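Handout 5: How an Online Store Decides Where Your Book Goes

Digital Publishing for Small Presses
Instructor: Teresa Szulc

Welcome back, everybody! Last time we talked about file formats and I kept you well past the bell, so I've tried to write more of this one down and leave us some room for your questions. Please read it before class if you can, and bring the title you're working on, even if it's only a working title on a sticky note.

Our subject is metadata, a dull word for all the little facts that travel alongside a book: title, subtitle, author, language, price, description, keywords, series name and number, subject codes. The reader hardly ever looks at it as a thing in itself, but the store's software reads it before any human being does, and most of what happens to your book afterward depends on it.

Subject codes first

When you upload a book, you'll be asked to pick its subjects from a list. Most stores let you choose more than one, and in this course we'll choose 3 for every title. Start with the narrowest subject that is true. If you've written a history of canal boats, "History" will technically do, but your book will be sitting in an enormous room with everybody else's history books, and a person who loves canals may never walk in.

Keep in mind that the list you pick from and the shelves the customer sees are often two separate lists. The store keeps a table that turns one into the other, and sometimes that table does funny things. Ignacio Cuesta, who took this course a few years ago and now runs a small cookbook list called Zustetti, had a lovely book on pickling turn up under home chemistry (he sold a few copies there, too!). He wrote to the store, they moved it, and the whole business took one polite email. So after you publish, go and look at your own book as a customer would.
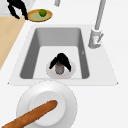
Second in line is the description. Stores usually show only the opening lines until the reader taps for more, so your first two sentences have to carry a good deal of weight. Put the subject and the mood of the book there. Save the author's prizes and the kind words from reviewers for further down. I'd like your draft to stay under 1000 characters, spaces included, and I'd like you to read it out loud to somebody before you hand it in. You'll hear the clumsy parts right away, I promise.

Keywords

Keywords are the words a reader might type that don't already appear in your title or your subjects. Repeating the title is a waste of space. Think about place, period, the age of the reader, the job or hobby the book is about, and the plain everyday name for anything you've called by its fancy name. Please don't use other authors' names as keywords. Stores object to it, and so do the authors.

A worked case

Tobias Strickland has kindly let me use his novel "Skomden," a mystery set in a ferry town in January. His first version had one subject (Fiction), no series name, and a description that began with where he went to college. We changed the subject to mystery, added a second one for small-town stories, wrote "Fedeck Mysteries, Book 1" in the series fields, and moved the ferry and the missing captain up to the first sentence. The biography went to the author page, where it's perfectly happy. Compare the two versions in the class folder and make a note of anything you'd still change. I have a quarrel with the subtitle myself, and we can argue about that together.

For next time

Fill in the metadata sheet for your own title, every line of it, including the language field that people always skip.

Read Teodor Domański's chapter on store search, pages 37 to the end. The part on spelling variants is slow going, so take it with coffee.

Swap descriptions with your partner. If your partner is away, Ryszard Michalski has offered to trade with anyone who asks, and he's a generous reader.

Sheets can go in the Nowakowski room tray or come to me by email before noon on the day of class.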